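Beatriz Leitão
16 Sep 2022

1/ OK so I have become a drawer person. I did not see it coming. A thread about the gray cabinet in our break corner and how much happier I am now that I finally dealt with it!

2/ Background: the Manole office has one cabinet for everything snack related. Big wide drawer, flat top, on the way to the printer. For as long as I've worked here the drawer has been the place where soy sauce packets go to retire.

3/ The top wasn't much better. People set stuff down "for a second" and then it lived there. Lorraine Clegg once lost her keys on it for a whole week (they were under a tote bag, she's fine).

4/ So on my lunch break I pulled the drawer open as far as it goes and took out every single thing. 18 soy sauce packets, 5 dead pens, one birthday candle, a manual for a kettle we don't own anymore. I was having the best time.

5/ Then a damp cloth and a little dish soap. The scuffs on the bottom are staying, I scrubbed them for 10 minutes and they did not care. Same with the pale streaks on the top edge of the front panel. It's an old drawer, it's allowed.

6/ And look at all that room!! Water bottle, bowl and the blue bag of snacks are waiting up top for their turn.

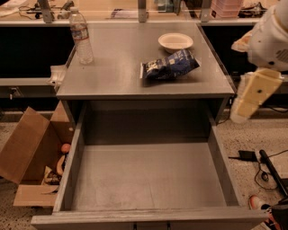

7/ What goes where

The rule I went with: if you eat it, it goes in the drawer. If you eat out of it, it stays on top. So the bag goes down, the bowl stays up. I wrote this on a sticky note and Marius Stoica has already asked me about soup, so there may be a second note.

8/ I love a bowl on top, by the way. A wide shallow one like that is perfect because everybody can see what's left in it and you can get a whole hand in. Tall jars look cute but you end up shaking them like a maraca.

9/ Bottles I went back and forth on. They fit lying down in the drawer but then they roll every time you open it, and the noise makes me jump. They're staying up top, back left corner, out of the way of elbows.

10/ For inside I'm getting a couple of those Jirden trays, the plain ones with no lid. Bars in one, little bags in the other, and a gap at the back for the big bags. If you've used them in a wide drawer, tell me if they slide around! I have some grippy shelf liner left from my kitchen and I'm not afraid to cut it up.

11/ Someone asked if I'm doing the supply closet next. I opened the door, looked at it, and closed the door. Maybe November.

12/ Oh, and the soy sauce packets are in a paper bag on my desk if anyone wants them. Cyprian took two. Sixteen left, come by!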